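2023년 4월 12일 수요일

아침에 눈을 떴는데 알람보다 먼저 깬 것이 얼마 만인지 모르겠다. 창밖은 황사 때문인지 뿌옇고, 보리차를 끓이는 동안 냉장고 옆에 기대서서 한참 멍하니 있었다. 그러다 오늘이 피힐러 씨의 첫 출근날이라는 게 퍼뜩 떠올라서 양말을 짝짝이로 신고 뛰어나왔다. (점심때가 되어서야 알았다. 한쪽은 남색, 한쪽은 검정. 다행히 바지가 길었다.)

레오폴트 피힐러 씨는 우리 회사 피르넨의 새 사업개발 총괄이다. 그라브너에서 오래 일하셨다고 하고, 그 전에는 철도 신호 쪽 납품 일을 하셨다는데 그 이야기는 아직 자세히 못 들었다. 지난달부터 내가 그분 소개 자료를 쓰느라 이력서를 거의 외우다시피 했기 때문에, 막상 실물을 보니 이상하게 오래 알던 친척 어른을 만난 기분이 들었다. 키가 생각보다 작으시고 목소리는 생각보다 훨씬 크시다. 엘리베이터 앞에서 "안녕하십니까!" 하고 인사하시는데 복도 끝까지 울려서 회계팀 문이 열렸다.

소개 자료 이야기를 좀 적어 두어야겠다. 나는 이 일을 하면서 사람 한 명의 경력을 세 문단으로 줄이는 게 얼마나 미안한 일인지 자주 생각한다. 처음 받은 초안은 본사에서 영어로 써서 보낸 것이었는데, 문장 하나가 어찌나 긴지 읽다가 숨이 찼다. "전략적 파트너십을 주도적으로 이끌며 시장 확대를 견인"이라고 그대로 옮겨 놓고 보니 도대체 이분이 아침에 출근해서 무슨 일을 하셨다는 건지 알 수가 없는 것이다. 그래서 염치 불고하고 본인께 메일을 드렸더니, 세상에, 답장이 두 장이나 왔다. 지방 공항의 정비 담당자들을 한 분 한 분 찾아다니며 수하물 설비 고장 기록을 같이 들여다보셨다는 이야기, 어느 공항에서는 겨울마다 같은 벨트가 서는데 종이 장부에만 적혀 있어서 아무도 연결을 못 지었다는 이야기. 나는 그 메일이 참 좋았다. 자료에는 결국 한 줄밖에 못 넣었지만 그 한 줄 때문에 팀장님과 3일을 실랑이했다. 팀장님은 너무 소박하다고 하셨고 나는 그게 좋은 거라고 우겼다. 결과는 내 판정승이다.

자료는 오전에 나갔다. 배포 명단이 200곳인데, 보내기 단추를 누르고 나면 늘 속이 울렁거린다. 이번에도 보내자마자 본문을 다시 열어 이름 철자부터 확인했다. 예전에 다른 분 성함에서 받침 하나를 빼먹은 뒤로 생긴 버릇인데 고쳐지지도 않고, 이제는 고칠 마음도 없다. 오후에 항공 전문지 기자 한 분이 전화를 주셔서 하바미르 건과 관련이 있는 인사냐고 물으셨다. 하바미르는 우리가 공항 설비 자료를 한데 모아 보여 주는 제품인데, 다음 판이 언제 나오는지는 나도 정말로 모른다. 모른다고 말씀드렸더니 웃으시면서 홍보팀은 다들 그렇게 말한다고 하셨다. 조금 억울했다.

점심은 환영회를 겸해서 회사 뒤 추어탕집으로 갔다. 외국에서 오신 분을 첫날부터 추어탕집에 모셔도 되나 싶어 나는 내심 칼국수를 밀었는데, 피힐러 씨가 산초를 보시더니 냄새를 맡고는 듬뿍 넣으시는 바람에 모두가 조용해졌다. 한 그릇을 다 비우시고 밥까지 말아 드셨다. 장모님이 남원 분이시란다! 이력서에는 그런 게 안 나온다. 그러면서 장모님 댁 마당의 감나무 이야기를 한참 하셨는데, 해마다 감을 따러 가면 사다리를 잡는 일만 시키신다고, 올해는 꼭 위로 올라가 보겠다고 하셨다. 듣는 동안 외할머니 생각이 났다. 우리 외할머니도 사위들에게는 절대로 나무를 안 맡기셨다.

오후 회의는 길었다. 라일러와의 협력 건을 어떻게 할지가 안건이었는데, 그쪽은 관제 장비 정비를 하는 회사이고 우리와는 오랫동안 서로 예의만 차리던 사이다. 50분으로 잡힌 회의가 두 시간을 넘겼고, 창가 자리 화분에 물을 주고 싶은 마음을 꾹 참으며 회의록을 썼다. 피힐러 씨는 첫날이라 듣기만 하시겠다더니 중간에 딱 한 번 손을 드셨다. 라일러 사람들 가운데 현장에 나가는 분들을 먼저 만나 보고 싶다고, 계약서 이야기는 그다음에 해도 늦지 않다고. 영업팀 쪽에서는 표정이 조금 복잡했지만 나는 회의록에 그 말씀을 토씨까지 그대로 적었다.

퇴근길 버스에서는 운 좋게 앉았다. 옆자리 학생이 졸다가 내 어깨에 머리를 기대길래 내릴 곳까지 그냥 두었다. 요즘 학생들은 다들 왜 그렇게 피곤해 보이는지. 정류장에 내려서 시장에 들러 달래를 한 단 사고, 두부를 사려다 집에 있는 게 생각나서 말았는데 와 보니 없었다. 달래장만 만들어 김에 싸 먹었다. 그것도 맛있었다.

저녁에 엄마와 통화를 했다. 무릎은 좀 나아지셨다고 하고, 아버지는 또 텃밭에 모종을 너무 일찍 내놓아서 한 소리 들으셨다고 한다. 새로 오신 상사 이야기를 했더니 엄마는 대뜸 그 양반 반찬은 누가 해 주느냐고 물으셨다. 엄마에게는 항공이고 전략이고 결국 반찬 문제로 돌아온다. 나는 그게 좋아서 40분이나 전화를 붙들고 있었다. 끊기 전에 엄마가 너도 이제 일기를 쓰느냐고, 쓰면 좋은 일만 쓰라고 하셨는데 오늘은 마침 그럴 만한 날이어서 이렇게 길어졌다.

내일은 명함 시안이 나온다. 성함을 피힐러로 할지 피흘러로 할지 아직도 의견이 갈리는데, 본인께서는 남원에서는 다들 "피 서방"이라고 부른다며 아무거나 괜찮다고 하신다. 시안 받으면 전화번호부터 볼 것. 두부 살 것. 화분에 물.
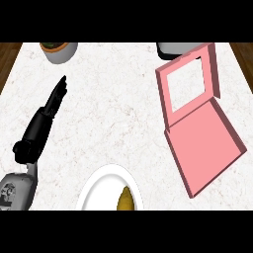 대리석 상판과 로봇 팔, 컴퓨터 그래픽.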